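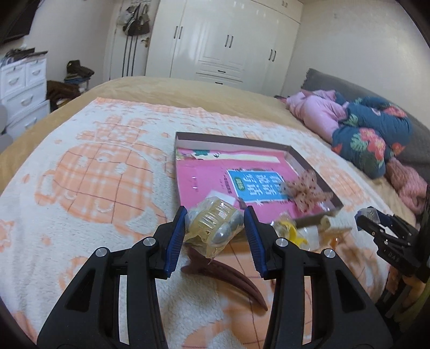 Tag der offenen Tür im Restpostenlager Flastix

Flastix kauft Restposten und unverkaufte Rückläufer auf, sortiert sie und gibt sie an kleinere Läden weiter. Einmal im Jahr, im August, kann man sich das Lager im Gewerbegebiet Hillton ansehen. Wir waren kurz nach zehn Uhr dort. Parkplätze gibt es vor der Halle kaum, wir haben das Auto beim Baumarkt stehen lassen und sind zu Fuß gegangen.

Die Halle hat etwa 900 Quadratmeter und ist in Wareneingang, Sortierung und Regallager geteilt. Der Rundgang beginnt am Tor und dauert eine gute Dreiviertelstunde. Angeliefert wird in Gitterwagen und gemischten Kartons. Auf den Lieferscheinen steht oft nur "Kleinteile, diverse", den Rest muss man beim Auspacken herausfinden.

Am längsten haben wir uns bei den Kleinteilen aufgehalten. Dort kommt zusammen, was sonst nicht zusammengehört: eine dunkelrote Haarklammer mit langen gebogenen Zinken, ein durchscheinendes pfirsichfarbenes Haargummi mit dunklen Punkten, ein knittriges Tütchen aus gelblicher Folie mit blassgelben, gerippten Teilen darin. Dazu eine flache Schachtel oder ein Deckel, innen knallrosa, mit einem blauen Feld und der Aufschrift 看图说话写话. Das heißt ungefähr "Bilder ansehen, erzählen, schreiben" und klingt nach Schulmaterial.

Sortiert wird zuerst nach Material und dann nach Warengruppe. Haarschmuck aus Stoff kommt in eine andere Kiste als Klammern und Spangen. Folientütchen werden ungeöffnet abgelegt, auch wenn man nicht gleich sieht, was darin ist. Schachteln gehen nach Größe in die Regale an der Längswand. Für die Kisten verwendet Flastix ein Stecksystem von Prelo, graue Böden mit farbigen Reitern. Es gibt 123 Warengruppen, die Liste hängt in drei Spalten neben dem Durchgang. Nummer 88 fehlt, sie wurde vor Jahren gestrichen und nicht neu vergeben.

Besucher durften an einem Tisch selbst sortieren. Ich habe mich bei den Haargummis zweimal vertan, weil bestickte Bänder zu den Textilien zählen und nicht zum Haarschmuck. Die Kinder in unserer Gruppe waren deutlich schneller.

Im Regallager ist es enger. Die Regale stammen noch vom Vormieter, der Spedition Dvorak, und haben 232 Fächer. Die oberste Reihe erreicht man nur mit der Rollleiter, dort liegen Weihnachtsartikel und leere Kartonagen. Fotografieren war im Versandbereich nicht erlaubt, im übrigen Lager schon.

Am Ende gab es einen Verkaufstisch. Haarklammern kosteten 50 Cent, eine gemischte Tüte 3 Euro. Wir haben zwei Tüten mitgenommen, in einer waren vor allem Knöpfe. Kaffee und Streuselkuchen gab es im Hof, allerdings nur gegen Bargeld. Mit dem Kinderwagen kommt man bis zur Sortierung, danach folgen zwei Stufen.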